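Does pre-heating oil "seal" a carbon steel pan or is that just something people repeat?

Dollent Home Cooks > Equipment and Care
Started 06/07/2025

dbetancur
Posts: 93

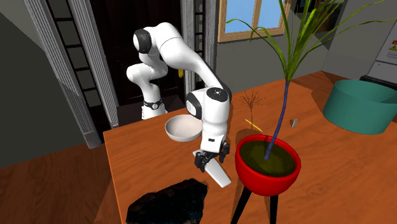

So I bought a carbon steel skillet in March, the Grønli one, and the leaflet says to heat the oil in it before every single use to "seal the pores." I've done it for months. Eggs still stick maybe one morning in three. I'm starting to think the whole pores story is nonsense. Steel doesn't have pores, does it? Has anyone skipped this step and seen a difference?

Dayana Betancur

flatironfred
Steel has no pores that matter in a kitchen. It has a rough surface, and the seasoning is a thin layer of baked-on oil that fills in some of that roughness. Heating a spoonful of oil before breakfast doesn't add much to it. It does get the pan hot, and a hot pan sticks less. I think that's where the story comes from.

marrowbone
Disagree. I've had mine for years and on the days I'm in a hurry and skip the oil heating, the eggs weld themselves on. Every time. You can call it whatever you want, but it works.

flatironfred
On the days you're in a hurry, is the pan as hot as on the other days?

marrowbone
Probably not, no. But I do turn the burner up higher to make up for it.

flatironfred
Then you've got a hot middle and a cold rim and the egg touches both. I'm not saying your method fails. I'm saying you changed two things and gave one of them the credit.

Kettle_Lane
Can I ask what fat you're using, OP? The leaflet that came with mine said flaxseed oil and nothing else. I paid a silly price for a small bottle, did six coats in the oven, and it came off in flakes the first time I made a tomato sauce. Went back to plain canola and it's been fine. I don't trust leaflets.

dbetancur
Canola for the seasoning, butter for the eggs. I did flaxseed at first too, and same thing, flakes. I wrote to the shop in Endmont and they said I must have put it on too thick. Maybe I did, but that's what they'd say either way.

oldpans_erkside
I'm going to be the grump here. Tomato sauce will take the seasoning off any carbon steel pan, thick coat or thin, flaxseed or lard. It's acid. Blaming the oil for that isn't fair.

As for the eggs, most people I've cooked with have the heat too high and move the egg too soon. Medium low, wait for the butter to stop foaming, egg in, hands off until the edge lets go. I've done this in pans that looked terrible.

Kettle_Lane
Fair enough about the acid. It still went on sticky and stayed sticky for a week before any tomato got near it.

oldpans_erkside
Sticky means too much oil or not enough heat. So the shop may have had a point. I don't enjoy saying that.

tinlid
There's a blog that gets linked every time this comes up, the one claiming 2,005 eggs cooked in one skillet with no sticking. Has anybody seen a single sheet of the notes? I asked in the comments and my question got deleted. Same blog sells a wax for pans at 38 dollars a tin.

marrowbone
I own that wax. It's all right.

tinlid
Better than a rag and canola?

marrowbone
Smells nicer.

dbetancur
OK, I tried something this week. Same burner setting, same five minutes on the heat, butter both times. One morning I heated canola in the pan first, wiped it out, then added the butter. The next morning I heated it dry and went straight to butter. No sticking on either one. I know that's only two mornings, and I was being careful in a way I'm usually not before work.

flatironfred
Two mornings isn't much, but it's more than the leaflet offers you. Keep going and swap the order around.

marrowbone
I wouldn't heat it dry for five minutes on anything above medium. You can warp a thin one like that. Mine rocks on a flat stove and I'm fairly sure that's how it happened.

dbetancur
It's on low-medium, the 3 on my dial. I'll check it against the counter tonight. If it rocks, I'm going back to nonstick for eggs and keeping this one for potatoes.

oldpans_erkside
Potatoes will do more for the seasoning than any of this. Fry a few batches before you give up on the eggs.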